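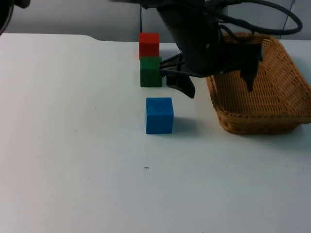

Norkness cubes in red, green and blue with a shallow woven tray, on a white worktop.

Norkness Sorting Cubes and Tray
Supplier: Skusex
Page revised January 2022

Overview

The Norkness set is a tabletop sorting and stacking kit for classrooms, therapy rooms and home use. It consists of solid-color cubes and an open rectangular tray. The cubes are matched in size, so any color can serve as the base or the top of a stack. The tray holds the cubes during an activity and doubles as storage on a shelf or in a cupboard.

Cubes

Available colors are red, green and blue. The red is a warm shade that leans toward orange. The green is dark, and the blue is a medium shade with strong saturation. The three were selected to stay distinct from one another on a white or pale gray surface under ordinary indoor lighting.

Edges are eased. Faces are flat enough for stable stacking on a level surface. Fine diagonal lines may be visible on some faces, most noticeably on blue. They are a surface characteristic and do not affect fit or stacking.

Replacement cubes are ordered by color. Small shade differences between production lots are normal. Customers who need an exact match across several sets should place a single order and note this in the comments field.

Tray

The tray is wicker in natural tan and golden brown, with sloped sides and a braided, rolled rim. The low walls allow a seated child to reach in from any side. The weave is tight across the interior, and a cube will not catch in it during normal use. Color varies along the strands and between trays.

The tray is not rated for outdoor storage. Keep it away from radiators and direct sun, which dry the strands and make the rim brittle.

Ordering

Item 66: cube set with tray
Item 76: cube set without tray
Item 18: tray only
Single replacement cubes: order by color name under item 66

Item 76 ships flat-packed in a carton. Items 66 and 18 ship in a rigid box to protect the rim. Do not stack other goods on an opened box.

Setup

Use a level, matte tabletop. Glossy surfaces reflect the cube colors and can confuse younger children during matching tasks. Place the tray to one side and leave clear space between it and the cubes. For left-handed users, move the tray to the left.

Cleaning

Cubes: wipe with a damp cloth and dry at once. Do not soak.
Tray: brush out dust with a soft dry brush. A lightly damp cloth may be used on the rim. Air dry fully before storing.
Do not use bleach, solvent or abrasive pads on either item.

Compatibility

Norkness cubes fit the Tehrani pattern cards, version 2 and later. The Kamska stacking frame uses a smaller cube and is not compatible.

Contact

Product questions: Rasha Matar, Skusex technical desk
School and clinic orders: Sebastián Fuentealba, Skusex sales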